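Shared Lounge and Kitchen Meeting, Minutes

By Tyra Nyberg
Tuesday
2 min read

Present: Jeferson Meireles (chair), Tyra Nyberg (minutes), residents from Orunness and Treloar houses. Meeting opened at 6:40 p.m. in the lounge.

1. Minutes of the last meeting
Approved with one correction. The cleaning supplies bill was 1,334, not 1,343.

2. State of the lounge table
Jeferson said the long table is being left with drink bottles and cups on it after people have finished. Paper cups and bottles are also ending up on the gray sofa. Treloar residents said they clear up after their movie night and find more the next morning. Orunness residents said the same about their own evenings. It was agreed that whoever uses the table last clears it, whether or not the things are theirs.
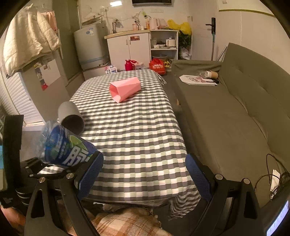

Tyra asked if the checkered tablecloth should stay. It has to be shaken out and washed, and two people thought a bare table would be easier to wipe. Others said the table top marks easily. Vote was in favor of keeping the cloth. It will be washed in June and then every month. Treloar takes the first wash.

3. Bottles and recycling
Empty plastic bottles go in the recycling and not in the kitchen trash. Labels can stay on. Jeferson has a quote from Zurnau for a recycling bin with a lid, price 40. Approved. The bin will go near the kitchen end of the room, exact spot to be decided when it arrives.

A resident asked about getting deposit money back on bottles. Tyra will find out which ones count.

4. Cups
The reusable cups are to be rinsed and put away the same evening. Paper cups are for parties only and are thrown out afterward. Request to buy a set of 13 mugs from Luvex was put off until the next meeting, as there was no price.

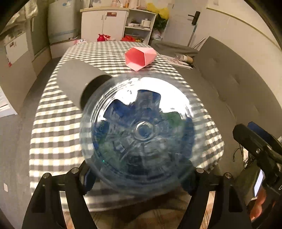 5. Kitchen cabinet and shelf
Bowls and pots go back on the open shelf clean. Food should not be left in bowls overnight. Orunness asked for a shelf of their own and this was not agreed. Jeferson will write up a short list of what goes where and tape it inside a cabinet door.

6. Sofa
Chargers and cables should be unplugged and taken back to rooms at night. Anything left on the seat for more than a day goes in the lost and found box. Steam cleaning of the sofa was discussed. The furniture fund stands at 2,000 and there was no objection to using part of it. Tyra to get two prices.

7. Other business
The hallway light is still out. Jeferson has reported it again.

Meeting closed at 7:25 p.m. Next meeting same place, Orunness to bring snacks.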